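Hand-held gripper for a student project: how do we stop small boxes from tilting?

Community help > Robotics > School and club projects

Posted by Nhung Trịnh

Hi all! Second year in our college robotics club and I finally get to lead something, so please be patient with a long post.

Our project is called Vellix. The idea is to teach a small arm to tidy up a bedroom, and before the arm gets anywhere near a bedroom we collect demonstrations by hand. We walk around with hand-held grippers with a camera on them, pick things up, put them down, and later try to train on what was recorded. There are 4 of us collecting. So far we have 583 pickups saved, which I'm ridiculously proud of. We want a lot more before the club showcase in August.

Most of it goes great! Socks, fine. Pillows, surprisingly good once you learn to pinch a corner. What drives us up the wall is small retail boxes, the light cardboard kind that earphones and phone cases come in. The fingers close, the box comes up, and then it swings round and ends up tilted. Sometimes it stays there and sometimes it slides out completely. 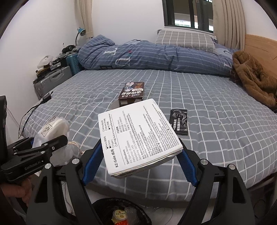 We've tried closing slower, and we've tried squeezing harder, but the cardboard starts to crease and after a few rounds the box is too soft to use. I also tried going in from the side, which works if the box is standing up and is hopeless if it's lying flat on bedding. On a desk I can get one finger under the edge. On a mattress everything sinks and the finger just plows the sheet along with it.

So, two things I'd love help with:

Is there a better way to approach a flat box on a soft surface with two fingers?

And should I throw out the recordings where the box tilts? My teammate says keep them all, I'm not so sure. They look messy next to the good ones.

Thanks in advance, this site got me through my first line follower!

Posted by Conceição Bastos

What a fun project, and 583 is a very respectable pile for a student team!

I help out with the Dovham after-school club and we went through the same thing last year with tea boxes. The tilt is mostly about where you grab. If the fingers close near a corner or along the bottom edge, the weight hangs off to one side and the box turns around the line between your two fingertips until it's happy. Squeezing harder slows that down but it doesn't take the cause away (and you've seen what it does to cardboard). Go for the middle of the two long sides. With a half-empty box the middle of the weight may not be the middle of the box, so pick each one up with your own fingers first and feel where it balances. It takes five seconds and we got hooked on doing it!

Toothed pads are lovely on cloth but on smooth printed card they only touch along the ridges. If yours have teeth, try a thin layer of soft silicone or even a bit of bicycle inner tube over them. Put the same thing on every gripper in the team, otherwise your recordings will disagree with each other in a way that's really hard to spot later. Ask me how I know.

For soft bedding: press down a little before you close. Open wide, straddle the short side of the box, push both fingertips gently into the mattress so they end up lower than the box, then close and lift in one go. The bed dips and the box sort of offers itself to you. We got from almost never to around 30 good lifts in a row with this, and the kids were cheering. Smooth the sheet first for your early tries, then let it get wrinkly once everyone has the feel of it.

On the tilted recordings, keep the ones where the box still gets where it's going. A tilted box that lands in the right spot is a good demonstration, and your arm is going to tilt boxes too. The ones that drop, I'd put in their own folder with a label and leave out of the first training run. You may want them later.

Please come back and post how August goes!

Posted by shirazi_80

agree with the above about the pads. we used rubber bands, they snap, buy a bag

also check both fingers close at the same speed. one of ours had a loose screw at the pivot and it pushed every box sideways before the other finger even touched. took us forever to find

Posted by Nhung Trịnh

Conceição, the pressing down thing!! I tried it tonight and my third attempt came up almost level. My pads do have teeth, so I'm off to beg an old inner tube from my brother. I'll redo the flat boxes with everyone using the same covers and start a separate folder for the drops.

shirazi_80, going to check the pivots on all our grippers tomorrow. Mine feels fine, but now I'm suspicious of the others.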